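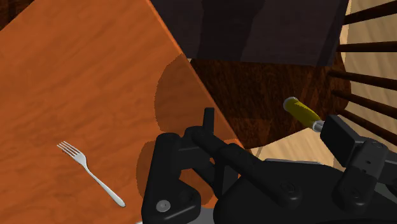
Figure 1. Fork on an orange wooden tabletop.

Shared Meals in Student Housing
Jozef Van Beek, May 10, 2024

When I moved into Cartwright House I ate most of my dinners standing up, and I suspect plenty of my neighbors did too. My project grew out of that. Over 30 evenings in February and after, I kept a diary of who cooked, who ate together and how long they stayed, and I talked at length with seven residents, who were kinder with their time than I had any right to expect.
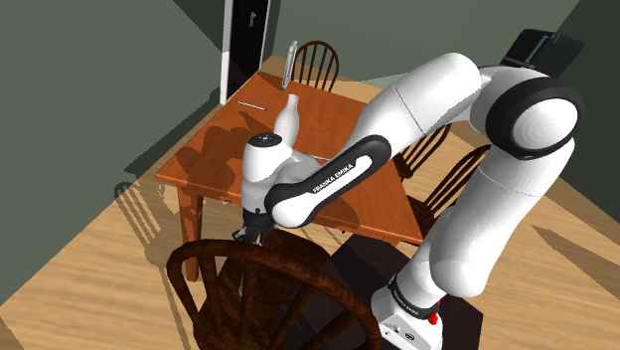
Eating together seems to depend a good deal on where people can sit down. At Nerkholm, the older building, the kitchen is narrow and everyone carries a plate back to their room. A wooden dining table in the middle of the room, like the one in Figure 2, gives people a place to drift toward, and at Cartwright dinners at ours often ran late – one went on until the soup pot had been scraped twice.

My diary has 257 entries, and the longest ones are nearly all about soup or pancakes. I would have liked to include the Mastuvham building as well, but exams got in the way, so those interviews are still to be done.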